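Round or Rectangular: Choosing and Placing Shared Tables in an Open-Plan Room

Student project report
Interior Planning Studio, second year
Submitted by Lợi Tiêu
Monday, August 1, 2022

1. Background

The studio assignment was to take one room that students already use and suggest changes that could be made with furniture the school owns. No walls could be moved and the budget for new items was 400 dollars. I chose the large open-plan room on the ground floor of the Preltino building because I work there most afternoons and because it is used for many kinds of work in the same week.

The building dates from 1905 and was a dry goods warehouse before the school took it over. The room was opened up during the last renovation, when the glass partition was put in and the new floor laid. The floor plan I was given lists the area as 1780 square feet. That figure includes the entry strip by the door, which has to stay clear.

2. What I wanted to find out

The room feels large when you walk in, but people still complain that there is no good place to sit. I wanted to know whether the tables were the wrong kind or only in the wrong positions. I also wanted to look at the floor, since bags and cables end up there and get in the way of people walking through.

3. Method

I used three methods. First, I measured the tables and drew them on the plan at their usual positions. Second, I handed out a one-page survey and got 61 back. Third, I sat in the room for an hour at a time on different afternoons and marked on a copy of the plan where people walked and where they stopped.

The survey asked which table people went to first, what they did there, and what they would change. I left space at the bottom for comments, and most people used it.

My first drawing had the partition in the wrong place by almost a foot. I had measured from the baseboard on one side and from the frame on the other. I redid the drawing before marking any walking routes, so the routes in the appendix are on the corrected plan.

4. Furniture in the room

The tables came from two suppliers. The round ones are from Flernard and were bought with the renovation money. The rectangular ones are from Trallora and are older, moved over from the Ngcobo annex when it closed. Nothing was bought as a set, so the tops and bases do not match. Only a few comments in the survey mentioned this, and I did not treat it as a problem.

The round table works well for two or three people standing and talking. With one base in the center there are no legs at the edge, so a chair can go anywhere. It is less useful for drawing. A large sheet hangs over the curve and there is no straight edge to line it up with.

The rectangular table is better for drawing and for laptops. Two people can sit side by side and each has a clear area. The legs are thin and do not take up much knee room. Several people wrote that they would like these tables closer to the glass, where it is easier to see who is coming in.

5. Layout and walking routes

On my route drawings, most people who came in crossed the room diagonally and went around the round table on the partition side. This is also where people like to stand, so the two uses get in each other's way. The other side of the round table was used much less. 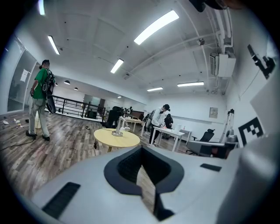 Figure 1. The round table, with the rectangular table beyond it and the glass partition at left.

The floor near the partition is the weak point of the present layout. A cable across the planks is a trip hazard on what should be the main route, and small items put down there have nowhere else to go. Ten of the written comments asked for hooks or a shelf – more than asked for new tables.

6. Recommendations

Move the round table farther from the partition so that the walking route has a clear width of five feet. Keep it as a standing and meeting table.

Turn one rectangular table so that its long side runs along the glass. Leave a gap at the end for a chair to be pulled out.

Buy one low open shelf for bags and small items, and one floor cable cover. Both fit in the budget, with some left over for hooks on the back wall.

Put paper notices on a board by the door. They are now taped to the glass, and people stop in the route to read them.

7. Limits of the project

The observations were all made in summer, when fewer classes meet. The room will be busier in October and the routes may change. I also did not measure noise, although four people wrote about it. If the tables are moved before the fall term, the same survey could be handed out again using the form in Appendix B.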